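From: Amerley Baidoo
To: Evthorpe Allotments list
Subject: Re: [evthorpe-plots] Tomatoes falling over, again

On an evening in August, Sena Gbeho wrote:

> Hello all. I'm on plot 32 and it's my first summer, so be gentle. I put in bamboo canes as the seed packet said. The plants have now grown past the top of the canes, bent over, and are heading for the path. Marilou Tan told me to cut everything off above the fifth truss. Mohammed-Awal told me never to cut anything. I would like to have some tomatoes and also some friends. What do people do?
>
> Also, is it normal for the lower leaves to be yellow?
>
> Sena

Sena,

You have asked 40 gardeners about tomatoes in the one month when all of us are tired and sure of ourselves. I'll go first, and the corrections will be along shortly.

Marilou is right if yours are the tall kind that grow on one stem. Mohammed-Awal is right if they are bush plants, which is what he grows, and he has long believed that other kinds are a rumor. Look at the label. If you've lost the label, join the club. We have our own corner by the compost.
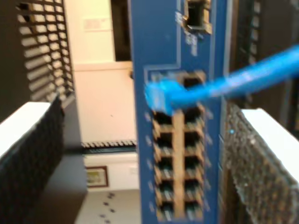

When should I stop watering so much?

Ease off once the first fruits start to turn color, but keep it steady. Going from dust to flood and back is what splits the skins.

As for the yellow leaves, if it's only the bottom few, it's old age. Take them off. If there are brown patches spreading up the stem, bag the plant and put it in the trash, and please don't add it to the shared heap. Some of us remember the year of the blight, and a few of us remember exactly whose plants went on the heap.

What I would do this week:

1. Push a taller stake in next to each cane, a hand's width from the stem. Go slowly. When you hear a crunch, that was a root, and you can both get over it.

2. Lift the bent part a little each evening. A stem that took two weeks to flop won't stand up in one go. I snapped a lovely one on plot 49 by being impatient, and then told everyone it was the wind.
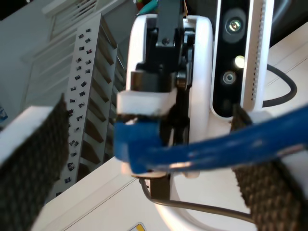

3. Tie in a loose figure eight, crossing between the stem and the stake. You want room for a finger.

4. Pinch out the side shoots on the tall ones. Mohammed-Awal, look away.

Now, string. The shed has a ball of green twine that was bought when Ekua Dramani ran the orders, and I believe it was 300 yards when it arrived. It is now a cardboard tube with opinions. Ekua says more is coming with the Metedthorpe order, but she said that about the netting. 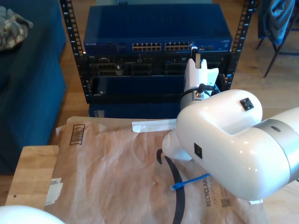 Soft ties are what you want in the meantime, and nearly anything will do if it bends and doesn't bite. Old tights are the classic. Strips of T-shirt work, though my row ended up looking like a sad parade. I've also had three summers out of dead network cable, the blue kind with the clear plug on the end like the one in the picture. Snip the plug off first or it catches on your sleeve. The jacket is smooth, it holds a twist, and you can spot it in the fall when you're pulling things out. Garden wire I'd avoid unless you enjoy cutting plants in half.

If the stakes lean too, run a line along the whole row between two solid posts and tie everything to that.
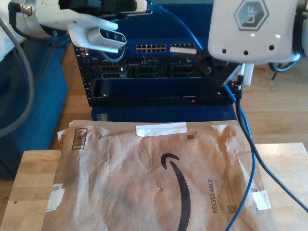 The posts need to go in deeper than you think, and then a bit more. Mine were in deep enough for tomatoes but not for Aklow, my neighbor's goat, who has since been spoken to.

I'm down there most evenings after six if you want a second pair of hands. Bring the mallet from the shed, if it's back. Whoever has the mallet, we aren't angry. We would just like the mallet.

Amerley
plot 49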